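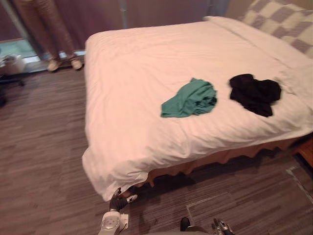 Why does the Drurcombe map have to move back two pages?
It currently falls on 138 and 139, one leaf past the middle of section nine, so its two halves print on different sheets and don't line up. On 136 and 137 it sits at the center fold and prints as one piece.

8 September 2024
Bindery notebook, Drurcombe omnibus (all three novels in one volume)

Great day at the bench. We have a block! Full dummy folded, sewn and glued up, 534 pages of village murder, plus ten blanks at the back to fill out the last section. That makes 34 sections of 16. Marjatta folded most of them and her corners are so much sharper than mine that you can find my sections by feel with your eyes shut.

Map first, as it's what we argued over all through July. The river has to run straight across from the vicarage to the mill, and in the old layout it jumped a good eighth of an inch at the gutter. In a book where the whole alibi depends on who could see the mill from where, that's pretty bad. Eino's fix is lovely and costs us nothing: take the leaf with the list of other titles out of the front and put it at the end of the text. Everything slides back two pages, the map lands on the center of its section, and the page total doesn't change. I folded a proof sheet to check and the river meets perfectly. I may have cheered.

The catch is the contents page. Every number on it is now wrong by two, and so is the footnote in the second novel that sends you back to the map. Bernadette has the files and is redoing both. Please nobody print from the old ones! They are in the folder called Morris, which is confusing, so I've asked her to rename it.

Sewing. Tried the thin linen thread on this dummy and I'm sold. The thick one gave us a spine so swollen the boards wouldn't close flat. With the thin thread the swell pressed down nicely, though I split the paper at the fold in sections four and five by pulling too hard. Pull along the spine, not up toward your chin. (I know this. I did it anyway.)
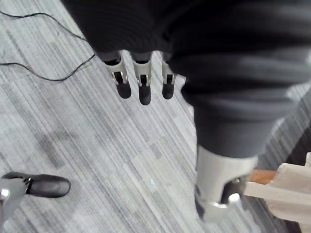

Ribbed fabric over the hand, with silver joints and black fingertips.

Glue. One thin coat, left alone for an hour, then the mull, then a second coat worked in with the stiff brush. The Stullik glue stays open longer than I'm used to, which was wonderful for getting the mull straight and less wonderful when I leaned on it too early and shifted the whole thing sideways. Peeled it, redid it, fine now.

Cover cloth. Volkan brought swatches in dark green, oxblood and a mustard I didn't expect to like and now can't stop looking at. Stamped the title on all of them. Gold on the green looks like every detective omnibus my grandmother owned, and I mean that fondly. On the mustard, plain black foil came up crisp right down to the little magpie under the author's name. Impi wants the oxblood. We'll vote when the whole group is here, but look at the mustard in daylight before you decide.

The foil on the oxblood filled in at the magpie's tail. Could be heat, could be dwell time; I changed both at once like a beginner, so I can't say which. Next try: same heat, shorter press.

Size of run: 60 copies, all sewn by hand, with 2 more for our own shelf. At today's pace that is a lot of evenings, but the sections go faster when there are several of us at the table and someone reads aloud. We got through the inquest chapter today and Eino still has the wrong murderer.

To do:
New contents page and footnote (Bernadette)
Ask Lorkano if they can hold the board price until we've picked a cloth
Endpapers: try the gray laid and the plain cream
Repeat the oxblood stamping
Fresh needles, the good ones are all bent
Second dummy with the map in its new place, and round the spine properly this time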